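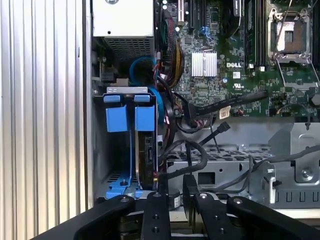

How to get a desktop tower ready when you share the bench with an arm

I've been taking computers apart at Draltia for long enough that my hands do most of it without me. Side panel, unplug, drives out, memory out, next one please! So when the arm went in at the Clostine shop and I was told I'd be "prepping" for it, I was a little insulted, and then I was pretty bad at it for a while. What I've written up is the routine I use now. Eckhard Ruppert asked me to put it somewhere people at the other shop could find it, and he's already told me it's too long.

It's for old office desktops and workstations, the kind that come in by the pallet when a company replaces everything at once. Laptops are a whole other story and we still do those entirely by hand.

Who does what

On our bench the arm does the pulling and the sorting. It takes out hard drives, it lifts loose cables out of the way, and it puts parts in bins. The person does everything before that and everything weird. Weird is a big category. Bent rails, a drive somebody screwed in from the wrong side, stickers over screws, a case that was clearly opened with a butter knife at some point in its life.

People from outside always assume the arm got the hard part. I'd say pulling a drive was the easy part of my day, and I kind of miss it. You could do it while thinking about dinner. What I do now takes more looking.

What you need

A grounding strap and a mat that's plugged in where it's supposed to be (check it, please, I've found ours hanging off the back of the bench twice). A Phillips driver with a long shaft. Flush cutters for zip ties. Soft hook-and-loop straps, a good handful. A flashlight or a headlamp. The barcode scanner. A marker that writes on sheet metal.

Before you touch the case

Make sure the cell is in hold. The light on the post should be steady, and the Vokeo screen should say so too. If the two don't agree, believe the one that says it's moving and go get somebody.

Scan the asset tag. If it's missing or the scanner won't read it, type the number by hand, and type it slowly. I once fat-fingered tag 3457 and matched a set of drives to a machine that was still sitting on the pallet. Libor Kováčik and I spent most of an afternoon in July untangling it, and he was a lot nicer about it than I would have been.

Step 1. Power and panel

Unplug the power cord, hold the power button down for a few seconds, then take the side panel off. Lay the case on its side so you're looking straight down at the motherboard. Panels go in the rack behind you. Don't lean one against the fixture. They slide, and the noise when one comes down will take a year off your life.

Step 2. Look before you reach

This is the step I skipped for weeks. Get your light in there and find the drives first, then follow each cable from the drive to wherever it ends up. On plenty of these machines the drives sit in an upright cage below the power supply, with colored release tabs, and the cables leave from behind and loop around to the board. If somebody has been in there before you, all bets are off. You get one data cable going where it should and another one lying loose across the board with nothing on the end of it.

Look for parts that are already gone, too. Machines turn up with the processor pulled and the socket standing open, or with empty memory slots. Mark those on the screen under "missing at intake" so that whoever does the parts count downstream doesn't come looking for you.

Step 3. Free the cables

Unplug the data and power connectors from each drive. Squeeze the clip if there is one, pull on the plug and never on the wire. I do this part by hand on every machine. The arm can do it on some of them, and Vokeo will offer to let it try, but it's slow, and when it loses its grip on a plug it backs out and asks for me anyway.

Then cut the zip ties. Cut the tie, not the bundle! Turn the flat side of the cutters toward the wires and go slow around the power supply, where everything gets wrapped together in one fat rope.

Step 4. Park the cables

Now the loops. A loop of cable hanging over the cage is the number one reason the arm stops on our bench. It isn't being fussy, it just sees something between it and the drive and quits. Gather whatever is loose, fold it back over the board side, and put a soft strap around it. You want a clear path straight down to the drive tabs, wide enough for both fingers of your own hand with a glove on. If your gloved hand snags, the arm will too.

Don't tuck cables down the gap beside the drive cage. It looks so tidy, and they spring right back up the minute you turn around.

Step 5. Screws and latches

Check the drives and brackets for screws. Lots of drives ride in plastic brackets that squeeze and slide, but I still find screws holding down brackets at the bottom of the bay, down where it's dark. If a screw is there to hold the drive, take it out now. If it holds the bracket to the case, leave it.

Work each release tab once with your thumb. You should feel it give and come back. Old plastic gets brittle, and I'd much rather have a tab snap under my thumb, where I can feel how the drive is stuck, than under the gripper. A snapped one means you pull that drive yourself and hit "manual" on the screen. No shame in it.

Step 6. Seat the case and step out

Slide the case into the fixture until it touches the stops on 2 sides, then close the clamps. Give it a shove with the heel of your hand. If it moves, start over. Take your tools out – all of them, and say them out loud if it helps (I do: driver, cutters, light, scanner). Step back over the line, then release the hold.

Step 7. While it works

You'll want to stand and watch. Everybody does at first. After a while you'll want to get the next tower open on the side table, and that's the rhythm we're after: one being emptied, one being prepped. Keep an ear out. The arm makes a kind of double click when it has closed on something, and if I hear it over and over with no bin sound after, I look up before the alarm does.

When it stops and asks for help

Put it in hold. Every time, even if the gripper is parked way up and you only want to flick one cable aside. Fix the thing, step out, release. It gets 3 tries on a drive before it gives up and calls you, and if you can see after the first that it's going nowhere, there's a skip button and you're allowed to use it.

Please fill in the reason box too. I know. For a long time I wrote "stuck" on everything. Then Libor showed me what he does with those notes: he reads every one, and he changed the angle it comes in at because three of us kept writing about the same latch. Once I'd seen that, my notes got a lot longer.

Stuff that changed for us that you may want to think about

The pile. When Paulauskas sent us 2000 towers in one go, the old way would have been all of us prying drives till our thumbs gave out. My thumbs are much better now, thank you. My neck is worse. Prepping means leaning over with a light, so raise the side table before you start a big batch. Ours was set for somebody a lot shorter than me and I put up with it for far too long.

The talking. Three of us used to work the one long bench and chat all day. Now it's one person per cell and a good deal of humming from the cabinet. We asked for the two side tables to face each other, and got it, and I'd push for that at your place before they bolt anything down. It's a whole lot harder after.

The pace. The arm doesn't get tired, and it's very easy to start racing it. Don't feed it faster than you can look properly. Eckhard agreed that the prep person decides when the next case goes in, and it's written on the card at the cell, so if a shift lead ever leans on you about it, point at the card.

The training. New people still learn to strip a tower completely by hand first, drives and all, for their first couple of weeks. I fought for that one. You can't tell what's going to jam if you've never had one jam on you.

If you work on a model that isn't in the Vokeo list yet, do it all by hand and put the empty case on the bottom shelf by the label printer with "NEW" on it in marker. Libor picks those up at the end of the shift.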